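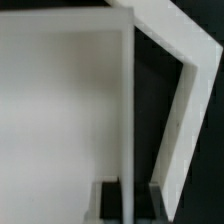

White panel, matte finish, with the thicker rim along its top.

Filora peel follow-up forms

Version 3, 12 December 2019
Maintained by Percy Ticona for Fimness

What is in the folder

Filora is a set of 105 follow-up forms from clients who had a light chemical peel at one of the two Fimness clinics, Dondon and Jibrin. Each form covers a single course of treatment. The client filled in the first page at home and the practitioner filled in the second at the review visit. The forms were on paper and have been typed up.

forms.csv holds one row per form.
comments.csv holds the free text, joined to forms.csv on form_id.
products.csv lists the peels and aftercare creams by our own short codes.
CHANGES.txt has the history.

Scanned pages are not included and will not be added. Before and after photographs of clients are kept in the clinic system and are not part of Filora.

Columns in forms.csv

form_id: a random code with no link to the clinic's client number
clinic: dondon or jibrin
age_band: under 30s, 30s, 40s, 50s, older
skin_reason: what the client came in for (dullness, marks, uneven tone, fine lines, other)
peel_code: see products.csv
sessions: number of sessions in the course, up to 6
redness_score: client's own score from 0 (none) to 4 (a lot)
flaking_score: as above
stinging_score: as above
sunscreen: yes, no or sometimes
review_done: yes or no
would_repeat: yes, no or unsure

A blank cell means the client left the question empty. A score of 0 means they ticked "none". Please keep the two apart. An early version filled blanks with 0 and made the peels look gentler than the clients said they were.

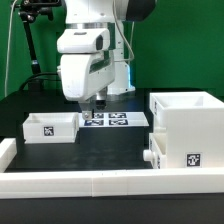

Arm and gripper over the black tabletop, green backdrop behind.

How the forms were typed up

Forms were typed by reception staff at each clinic and then checked against the paper by a second person. Where the two disagreed, the paper was read again and the practitioner was asked if it still wasn't clear. Spelling in the comments is as the client wrote it. Names, phone numbers, workplaces and the names of practitioners have been replaced with a dash.

Some clients wrote in the margins. Margin notes are in comments.csv with the page column set to "margin". A few of them answer a question on the form in words when the tick box was left empty. We did not turn these into scores.

Jibrin used an older print of the form until July. On that print the stinging question sat underneath the flaking question without its own heading, and a fair number of people skipped it. The paper_version column says "old" or "new". If you are comparing the clinics on stinging, use the new forms only.

Consent

Clients were asked at the first appointment whether their form could be used for staff training and for improving the aftercare leaflet. Only forms with a signed yes are included. A client can change their mind at any time by telling either reception desk, and the row is then taken out of the next version. 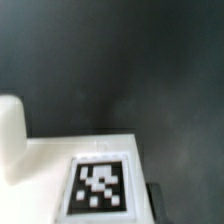 Off-white block with a flat top and a rounded upright at its left, dark grey background.

Good uses

Rewriting the aftercare leaflet. Training new front desk staff on the questions people tend to ring up with in the days after a peel. Checking whether the scores match what the client wrote in their own words.

Poor uses

Do not use Filora to tell a client how their skin will react. The group is small, it leaves out everyone who did not return a form, and people with a bad or a very good experience may be more likely to write. It should not be quoted in adverts or on the price list. It does not cover deep peels, laser or injectables.

Known problems

Three forms have a peel code that is missing from products.csv. The product was a trial size and nobody at Dondon kept the box.
The sunscreen question does not ask about strength.
"Other" in skin_reason is used differently at each clinic. Dondon staff asked the client to explain, Jibrin staff mostly did not.
Age bands were written by hand on the old print and some were hard to read. Doubtful ones are left blank.
Clients who came back for a second course have a separate form for it, with no way to link the two.

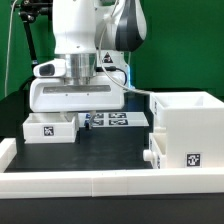
White gripper under its silver flange, blue light at the right edge.

Opening the files

All files are plain text with commas, UTF-8. Comments contain commas and line breaks and are in double quotes. Some spreadsheet programs turn the form codes that start with digits into numbers, so import form_id as text.

Corrections

Send them to Percy Ticona with the form_id and the column name. Please don't edit the shared copy.

Changes in this version

Added the paper_version column.
Put blanks back where 0 had been filled in.
Removed rows at clients' request.
Cream codes now match the labels used at both desks.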